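Chapter 7
Good Practice in Recording Household Tasks

After studying this chapter, the reader should be able to explain why recording rules are written before work begins, apply the rules for small objects and reflective surfaces, and judge whether a session may be released for training.

7.1 The purpose of a recording standard

A service robot that is to work in private homes must learn from tasks as people carry them out there. Much of that material is gathered from head height, with both hands in view. The quality of the result depends on rules that are agreed in advance and followed in the same way by every contributor. The Undness guideline, used throughout this chapter, contains 13 rules for tabletop work. Sorting and handling nail polish bottles at a dressing table falls under most of them.

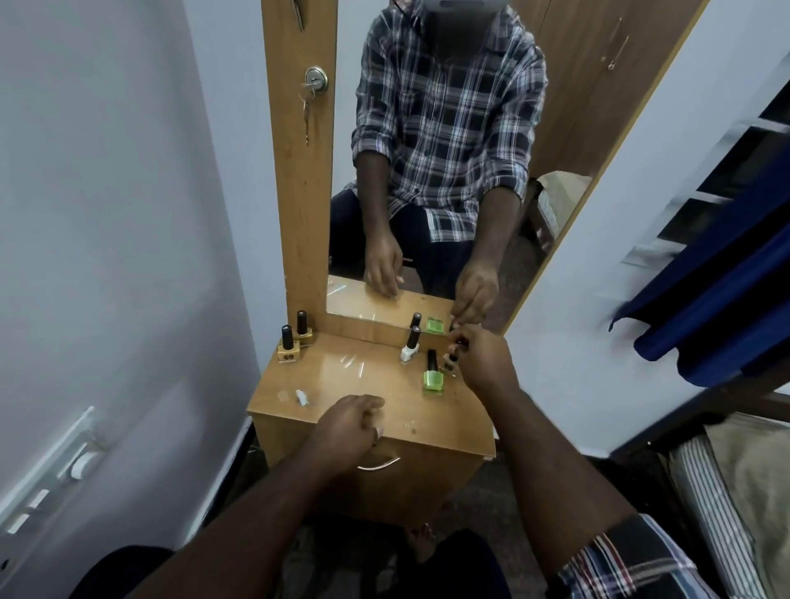 The first group of rules concerns privacy. Faces must be blurred before a recording leaves the contributor's home, and the requirement applies equally to a face seen in a mirror. Papers, screens and family photographs are to be put away beforehand.

The second group concerns the objects themselves. Small containers with similar caps are easily confused, and labels should therefore name the body color as well as the cap. A reflected bottle is never labeled as a second bottle. Where real and reflected objects appear to touch, the annotator marks the lower edge of the glass first and works forward from there.

The third group concerns pace. Contributors are asked to work at their ordinary speed - neither slowed for the benefit of the recording nor hurried to meet a quota.

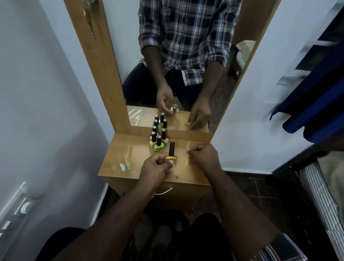

Rochelle Begay objected, during the May review of the guideline, that the mirror rule was too strict for beginners and that reflections should be given a label of their own. Of the 166 comments received in that review, 118 dealt with labeling, and her proposal was adopted as an optional practice. Reflections may now be marked in a separate layer, provided that they are left out of all object totals.

7.2 Terms used in this chapter

Session: one unbroken recording of a single task by a single contributor.

Release: the written decision that a session may be used for training.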